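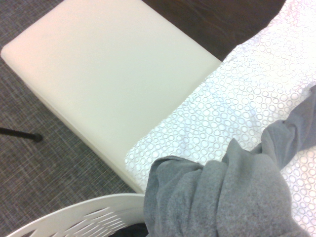 Wrist camera view, soft-goods station. Cream bench, circle-pattern textile, gray cloth on top.

jalter-wrist: setup and service notes for the soft-goods cell

Revision: November 2025
Maintainers: Zdislava Matoušek (camera, calibration), Svatopluk Vrabec (arm, gripper, cabling)

Scope

These notes cover the wrist camera and gripper on the Jalter cell. They go with the Clalovora recordings and should be read before changing anything on the arm side of the tool flange. The base controller and the network are covered in the Oravec notes.

Contents of the release

746 episodes, all from the one cell. 119 of these are held out for testing and listed in splits/heldout.txt. Do not move episodes between splits. Each episode folder holds wrist video, joint states, gripper width and a copy of the calibration file in force at the time.

Camera mount

The camera sits on a printed bracket bolted to the flange with four M3 screws. Tighten in a cross pattern, by hand, with the short key. Thread lock goes on the flange side only. The bracket cracks at the inner fillet if the screws are driven with a power tool. Two spares are in the drawer marked Dromano.

After any bracket change, redo the hand-eye calibration. A reseated bracket never comes back to the same angle, even when it looks the same in the preview.

Exposure and white balance

Both are locked. Pale upholstery and white fabric make automatic exposure hunt as the arm comes down, and the highlights clip first. Set exposure with the arm in the look-down pose over the station:

1. Room lights on, blinds down.
2. Start at 3,000 microseconds.
3. Lower the value until the brightest part of the bench top no longer clips.
4. Check that the pattern on light fabric can still be made out in the shaded folds.
5. Save with cam_lock --write and restart the driver.

White balance is set once from the gray card and stays fixed between sessions. Light surfaces can still show a slight tint that changes across the image, pinkish in one corner and greenish toward the middle. This is left uncorrected in the release. If you need flat color, apply your own correction and say so in your results.

Gripper pads

Pads are cast silicone, ribbed. Replace both at 2,000 close cycles or when a rib tears, whichever comes first. Fleece and knit items shed lint into the ribs and grip drops well before the pads look worn. Between sessions:

- wipe with a damp lint-free cloth, no alcohol
- pull fibers out of the ribs with the plastic pick
- run grip_zero with the jaws empty

If grip_zero reports an offset above 0.4 mm, check for lint behind the pad before adjusting anything.

Cable

The camera cable runs along the outside of the forearm in three clips. Leave enough slack at the wrist for a full turn of joint 6 in each direction. Frame drops during wrist rotation are almost always the connector at the bracket. Reseat it, then swap the cable. The driver log prints "usb reset" in both cases.

Known issues

- Episodes recorded in October before the bracket swap use calib_a. Later ones use calib_b. Loading the wrong file shifts grasp points toward the thumb side.
- Furniture near the station is not fixed to the floor and its position varies. Do not use it as a reference for pose checks.
- Gripper width reads slightly high on thick folded cloth. Pad compression is not modeled.
- The timestamp on the first wrist frame of an episode can be stale. The loader drops it by default.

Service log

Log every pad, cable and bracket change in service.csv with initials and the cycle count from grip_stat. Entries without a cycle count get sent back by Svatopluk.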